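Culitz Extends Bottle Deposit Program to Neighborhood Stores

The city of Culitz will extend its bottle deposit program to small neighborhood stores beginning in December, the Department of Public Works announced. Residents who now have to carry empty bottles to one of the large supermarkets or to the transfer station will be able to return them at participating corner stores, bakeries and beverage shops across the city.

The expansion follows a trial in the Utia district, where 8 stores accepted returns over the spring and summer. According to the department, 927 households registered for the trial, more than had been expected for a district of that size. Most returns were made on foot, and the busiest period was Saturday morning, when stores reported short lines at the counter.

Under the new rules, any store with a sales floor of at least 400 square feet may apply to become a return point. Participation is voluntary. Stores that join will receive a handling payment for each full crate collected, along with a supply of crates at no charge. Grandent, the regional bottler that holds the collection contract, will pick up full crates twice a week and leave empty ones in their place.

Store owners had asked for clearer guidance on storage. Several of the shops in the trial said that they had little room behind the counter and that bags of loose bottles were hard to stack and move. The department has responded by requiring that all glass be returned in divided crates and that crates be kept off public walkways. Inspectors will visit each new return point once before it opens and once during the first year.

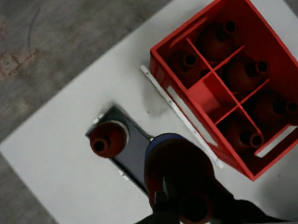

A divided bottle crate. Illustration: Culitz Department of Public Works

Deposit amounts will not change. Customers will continue to receive the full deposit in cash or as a credit toward purchases, and stores may not require a purchase as a condition of accepting a return. Bottles must be empty and unbroken, with the label still readable. Caps may be left on or removed. Stores may limit a single customer to two crates per visit during busy hours, provided that a notice of the limit is posted at the entrance.

Glass jars, window glass and drinking glasses are not part of the program and should be placed in the regular recycling bins. The department noted that jars made up most of the rejected items in Utia - a problem it hopes to reduce with new signs at the counter. The signs will be printed in English, Spanish and Vietnamese.

One of the first stores to apply outside Utia is Nông, a grocery near the east bus terminal that already takes back its own milk bottles. Its application is under review. The department said it expects to publish a full list of return points before the program opens, and that printed copies will be available at the public library and at city hall.

The city council approved funding for the expansion at its last regular meeting. The budget covers the purchase of 2000 crates, the printing of signs and one additional staff position. Any crates not needed in the first year will be held for stores that join later. The council also asked for a written report on costs and return rates after the first 12 months of operation.

Residents of apartment buildings will see a separate change. Building managers may request a shared collection point for tenants, with the deposits paid either to individual tenants or to a building fund. A shared collection point must be indoors or under a roof and must remain open to all tenants of the building. Managers who choose the building fund must first obtain the written consent of a majority of tenants. Forms for this purpose are being prepared.

Stores that wish to take part may apply at the public works counter in city hall or by mail. Applications will be handled in the order received. The counter is open on weekdays until 4:30 p.m.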